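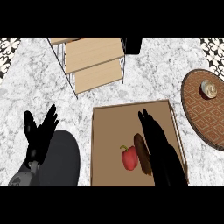 From: Edith Cáceres
To: sudwood-neighbors
Date: 12 Feb 2019
Subject: Re: Re: Leaf blowers, again

I was going to stay out of this one. I stayed out of the parking thread and the great mailbox color debate, and I felt better for it. But Yusof has asked a direct question and used my name, so my quiet winter is over.

> On the matter of the blowers: I have now been woken before seven
> four times this month, and I work nights. I have nothing against
> a tidy yard. My question is whether the town rule covers us or
> not, because the man at town hall told me one thing and the
> neighbor with the blower told me another. Edith used to be on
> the streets board, so maybe she knows. Also, who is blowing
> leaves in February? What leaves?
>
> Yusof

Taking the last part first: they're oak leaves. Oaks hang on to a good share of theirs until late winter and then let go of them in small, spiteful batches, mostly onto whoever has just finished raking. Sudwood Lane has a lot of oaks. The builder advertised them.

As for the rule, it covers us. The man at town hall is thinking of the old version, which stopped at the creek, and we're on the wrong side of the creek for nearly everything. When the town took over our road, the noise rule came with it, along with the snowplow and that stop sign people treat as a suggestion. No powered yard tools before eight in the morning, or nine on weekends. It applies to residents and to hired crews alike. The fine is $46 for a first offense, a sum I remember because we spent an entire evening arguing over it. One side wanted $50. The other side wanted $40. I wanted to go home.

Now the bad news. The rule is enforced when somebody from the town hears the blower, and the town doesn't start work until eight. You can see the difficulty. I pointed it out at the time and was thanked for my input.

So calling it in won't get you much, Yusof, at least not in time to save your sleep. Talking to the crew might. The green trucks belong to Dusorer, and they do 19 houses between the pond and the school, ours included. (Yes, I use them. I'm 71 and I have a hill. Send your complaints to me off list.) They start at our end because the pond end has a gate that isn't unlocked until half past seven. That's the whole mystery. They aren't early risers by nature. Ask the foreman sometime.

I rang their office this morning and asked whether they could begin with the mowing-and-clipping houses on the school side, which can be done by hand for the first hour, and bring the blowers up our way after eight. The woman who answered said she would have to check, in the voice people use when they have no plan to check. I'll ring again. I'm retired and I have unlimited minutes.

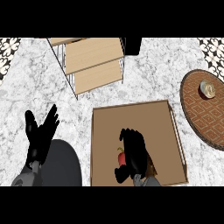 There's also the question of the machines. Somebody further up the thread said we should all chip in and make the switch to battery blowers, and somebody else said battery blowers can't move a wet leaf. I own one. It's a Fumasen, my son gave it to me, and it moves a wet leaf fine if you give the leaf time to think it over. It's much quieter than the gas kind. It is not silent. It sounds like a hair dryer with a grudge. From inside the house with the storm windows down I can't hear it at all, though I grant you my hearing isn't evidence of anything.

What it won't do is run all day, and a crew needs all day. They'd need a stack of batteries and somewhere to charge them. The Dusorer office told me last fall that fitting out one truck would run $4,000, and that they'd do it when customers asked for it. I asked how many customers had asked. I was the customer.

If you want that number to go up, the phone call takes two minutes and it's more use than another twelve emails to this list, several of which (I name no names) were about a cat.

A few odds and ends while I have the floor.

To the person who wrote that leaves should simply be left where they fall: I agree with you for flower beds and along fences. I don't agree with you for the storm drain at the bottom of the lane. We all remember last March, or those of us with basements do. Please keep the drain clear. A rake does it. A rake makes no noise at any hour and you can be out there at five in the morning with my blessing.

To the person who asked whether you can pile leaves at the curb: not until the truck comes around in spring, and not in plastic bags. Paper bags, or loose. Not in the road.

To the person who suggested we buy a decibel meter: I admire the spirit. We had one. It lived in a drawer at the town office and I believe it was last seen being used to prop a window.

And Yusof, for what it's worth, I slept next to a rail yard for the first six years of my marriage, and the thing that worked was a box fan aimed at the wall. Cheap, ugly, and it covers up nearly anything. I have a spare in the garage if you want to try it before you spend any money. Come by after lunch, when you're up. Use the side door, the front one sticks.

I'll write again when I hear from Dusorer. If you reply to this, please trim the bottom. Some of us print these.

Edith
(the house with the hill)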